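Last edited Saturday, August 19, 2023, the evening after the open day, so forgive the typos.

# feststead-bathroom

Simulated tidying episodes recorded live at the Feststead open day, with the visitors picking the tasks. This README covers what is in the folder, how it was made and what we would change before the next one in October.

## What happened on the day

We had one big screen, two gamepads and a queue. Visitors came up, chose a room and a thing to be moved, and then either drove the arm themselves or let the `haslam` planner have a go. We had set up a kitchen, a hallway and a bathroom. I was sure everybody would want the kitchen. They wanted the bathroom! All day long! By lunch we had stopped offering the other two, and that's why this release has only one room in it.

The part I enjoyed most was the arguing. Somebody would be at the controls, creeping down towards an object, and four people behind them would be calling out left, left, no, your other left — and then the whole group would go quiet for the last bit. I have shown this software to plenty of people who work with arms for a living and never had a reaction like it.

## Contents

| Folder | What it holds | Episodes |
|---|---|---|
| `hand/` | driven by visitors with a gamepad | 798 |
| `planner/` | run by `haslam`, task chosen by a visitor | 806 |
| `spare/` | stopped early, kept whole | 1045 |

Please don't skip `spare/`. It has the bumps, the changes of mind and the moments when the gamepad got handed to a younger brother halfway through. If you are working on recovery or on spotting failures, it may be the best folder of the three.

Each episode is a folder with:

- `joints.csv` — joint angles and gripper opening, one row per step
- `view/` — rendered stills
- `task.txt` — the request in the visitor's own words, spelling left alone
- `scene.json` — where everything started

## The room

The layout stays the same throughout: toilet against the wall, wooden floor, arm on a fixed dark block. Small objects on the tank lid are swapped between episodes. The camera position is drawn afresh each time, and we didn't throw out the awkward ones. Some views have a wall or a panel across half the picture, and I'd like people to train on those too.

The request "get the tower without knocking the lamp" came up again and again, in all sorts of wordings. It's a lovely hard little task. The two objects stand close together, the tower is thin and tapers to a point, and the lantern has a ring handle on top that is just waiting for a fingertip to catch in it.
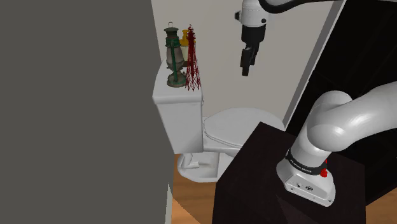
Urmila Saxena wrote to us the same evening to say that the planner had looked far too calm compared with the people, and could we please publish the two side by side so she could see where they slow down. She also wanted to know why it always came in from above, when she had found it easier to come from the side.

Good questions, both. For the first, `tools/pair.py` matches hand and planner episodes that begin from the same `scene.json` and plots gripper speed for each. For the second, `haslam` only has top-down grasps in this version. Ramesh Pant has a branch with side grasps, and it will be merged when it stops driving the elbow through the wall.

## Getting started

```
pip install -r requirements.txt
python tools/fetch.py --set planner
python tools/play.py --set planner --episode 2912
```

Episode numbers run across all three folders and have gaps in them, so don't use them to work out how many episodes you have.

The player needs `videl` for rendering. If you only want the joint data you can leave it out and pass `--no-view`.

## Known problems

- Gamepad two had a sticky left stick until mid-morning. Those episodes have `stick: true` in `scene.json`, and you will see a slow drift to one side.
- Objects sometimes settle a tiny bit in the first few steps. Drop those steps if it matters to you.
- A few `task.txt` files are empty. The visitor pointed and we forgot to type.
- Shadows under the gripper are softer than they should be on older graphics cards.

## Next time

We're taking the same set-up to Plarunholm in October, with side grasps if Ramesh gets there, and a third gamepad. I'd love to have a bath in the room by then. If you have a model of one that you can share, open an issue — and the same goes for small, awkward objects of any kind, the spikier the better.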